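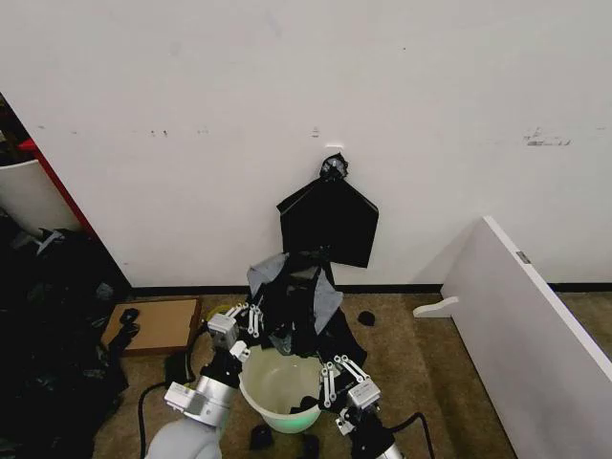 Sinier is looking for people to join our gripper comparison in Jonddale this April, and you don't need any background in robotics to be a good fit. If you have ever sorted a pile of clothes, you already know more about our work than you might think!

We are trying out two robot hands, the Matei and the Pultar, on everyday jobs with soft things like shirts, pants and towels. Cloth bunches up and slides around in ways that boxes and cups never do, and we would love to know which hand people find easier to work with. You will guide both arms from a seat in our test room, first with one pair of hands and then with the other, and afterward we'll sit down with you and talk over how each one felt – the annoying parts very much included.

A visit takes 162 minutes with breaks, and we ask everyone to come for 2 visits. We pay $101 per visit, and there is coffee, tea and usually something sweet on the counter. You should be 19 or older, able to use both hands comfortably, and fine with wearing a headset for short stretches. Glasses are no problem at all.

To sign up, send us a few lines through the contact form on the Sinier site and tell us whether mornings or afternoons suit you better. We answer every message by the following Friday.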